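Plirbridge tweaks its green funds screen, and I've been through the small print

2021-07-28

If you hold anything in an ethical fund, you may have had an email this week from Plirbridge. I had mine on the train, read the first two lines, decided it was another privacy notice and nearly deleted it. I'm glad I didn't, as it's a fairly big change to how the firm decides which companies count as green and which don't, and it affects three of the funds I've written about on this page before.

The short version: from January, a company will have to earn at least 40 per cent of its sales from what Plirbridge calls "qualifying activity" to get into its Clean Growth fund. Until now the bar has been 25 per cent. Qualifying activity covers the things you'd expect (wind, solar, storage, insulation, rail) and a few you might not, such as leak detection for water pipes and the repair of domestic appliances. I rather like that last one. I've had the same washing machine since I moved in and I'd be happy for somebody to get a gold star for the spare parts.

Raising the bar sounds like a good thing, and mostly I think it is. I've moaned here more than once about funds with a leaf on the front of the brochure and an oil services company on page four. But a higher bar also means a shorter list, and a shorter list means your money is riding on fewer names. Plirbridge says the fund will never hold fewer than 25 companies and that no single holding can go above 10 per cent. That's still quite concentrated if you're used to a tracker with hundreds of shares in it, so do bear it in mind before you pile in.

The name most people will notice going out is Grenalance, the heat pump and boiler maker. It has been in the fund since launch and has done very nicely for it. The trouble is the boilers. Heat pumps are the bit that gets all the attention in the annual report, with lovely big photographs, but gas boilers still bring in most of the money and will do for a good while yet. Under the old rule Grenalance squeaked through. Under the new one it doesn't, and the managers have said they will sell the whole holding in stages before the end of the year.

I have mixed feelings about that, I must admit. You could say Grenalance is exactly the sort of company you want to hang on to: one that's part of the way through changing and could do with a few patient shareholders leaning on it to get a move on. Sell up and you lose your vote. The people who buy the shares from you may not care two hoots about heat pumps. On the other hand, if I've put money into something called Clean Growth, I don't much want to find out that it's mostly boilers. I've gone back and forth on this over several cups of tea and I still can't tell you which side I'm on!

Coming in is Oltmanns, which I'd barely heard of before last winter. It makes the parts that go inside other people's machines -- bearings, couplings, seals, that kind of thing -- and a good chunk of its order book now comes from wind turbine builders. It's a dull company in the best sense. It pays a modest dividend, it doesn't owe much, and its results statement is so dry that I had to read it twice to be sure I hadn't skipped a page. It gets over the new line comfortably, according to the Plirbridge note, though the note doesn't give the exact share and I'd like to see it.

I'd also like to know how they treat a company whose parts might end up anywhere. A bearing is a bearing. If the same one goes into a turbine on one order and a coal conveyor on the next, who is keeping track? Plirbridge says it asks firms for a breakdown by customer, and that where a firm can't supply one, the sales in question count as nil. That's stricter than I'd have guessed, and fair play to them.

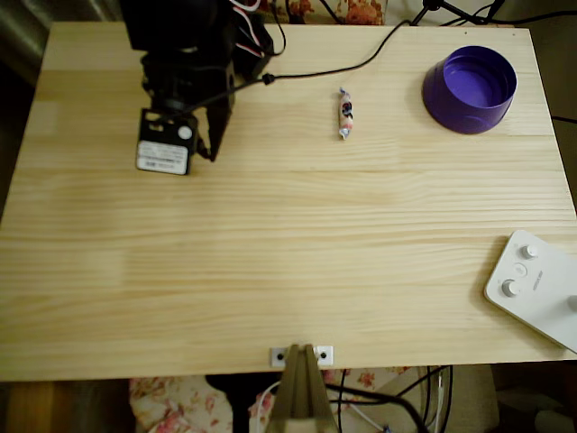
A robot arm over a pine tabletop.

The second fund affected is the Global Transition fund, where the change is gentler. The bar there stays at 25 per cent, but there's now a second test to do with how a company behaves as well as what it sells. It has to publish its energy use, it has to have a target for cutting it, and the target has to have a date on it before the chief executive's retirement. (I'm paraphrasing. The wording is more polite than that, but it's what it amounts to.) Companies that fail get a letter and a year to put things right, and after that they're out.

I've been asked by a couple of readers whether a year is too generous. I don't think so. Getting decent energy figures out of a business with lots of sites is a slog, and I'd rather have numbers that somebody has checked than a set cobbled together over a fortnight to please a fund manager. What I would like is for the letters to be published. If I own a slice of a company that's been told off, I'd quite like to know!

One name that could be in for a letter is Gutodholm, the packaging group. It has a decent story to tell on recycled board and its customers seem to like it, but its last report had energy figures for only some of its mills and nothing at all for the ones it bought two years ago. The company told shareholders at its spring meeting that fuller figures were on the way. I went looking for them while I was writing this and couldn't find any, so either they're late or I'm hopeless at using the website, and I wouldn't rule out the second.

The third fund is the little one, Green Income, and for most holders the only thing that matters there is the charge. It's going down. Not by a great deal, and it still isn't cheap next to a plain tracker, but I've been grumbling for ages that charges on ethical funds only ever seem to go one way, so I'd be a poor sport if I didn't mention it. The new charge applies automatically from January and you don't have to fill anything in.

So what should you do? If you're in Clean Growth and happy with a smaller, fussier fund, I'd say nothing at all. The switch from Grenalance into Oltmanns and the rest happens inside the fund, so you won't have a tax bill because of it. If you'd like to keep Grenalance, you'd have to buy it yourself, and then you're in the business of owning a single share, with all the ups and downs that brings. I did that once with a tidal power company. We won't go into how it ended.

If you hold the funds through a platform, check that the email went to the right address, as plenty of platforms still post this sort of thing to a message centre that you only see when you log in. Mine had 10 unread messages in it, three of them about changes to the terms and one wishing me a happy birthday. There's a question and answer sheet attached to the Plirbridge message as well, and it's better than most. The bit on page three about how they deal with companies that sell off a dirty division to hit the target is worth your time. In short, the sale has to have gone through before the new sales split counts, so an announcement alone won't do it.

There's a webinar for investors in the autumn and you can send questions in beforehand. I've already put mine in, about the letters and about the Oltmanns figure, and I'll report back if either gets an answer. I've also asked if they plan to publish the full list of companies that fall between 25 and 40 per cent, because I suspect there are some interesting ones in that gap and I'd sooner hear about them before everyone else's fund manager does.

A last bit of housekeeping. A reader wrote in after my piece on green savings bonds to ask if I own any of the funds I write about. I do: I have a small monthly amount going into Clean Growth and have had for years, and I don't hold shares directly in any of the companies mentioned above. I'm not a financial adviser, I can't tell you what's right for your own pot, and the value of all this stuff can fall as well as rise. If you're thinking of moving a large sum, do go and talk to someone qualified who can look at the whole picture with you.

Comments are open underneath until the end of the week. If you've had a different version of the email from mine, do let me know, as one reader says hers mentioned a fourth fund and I can't find any trace of it.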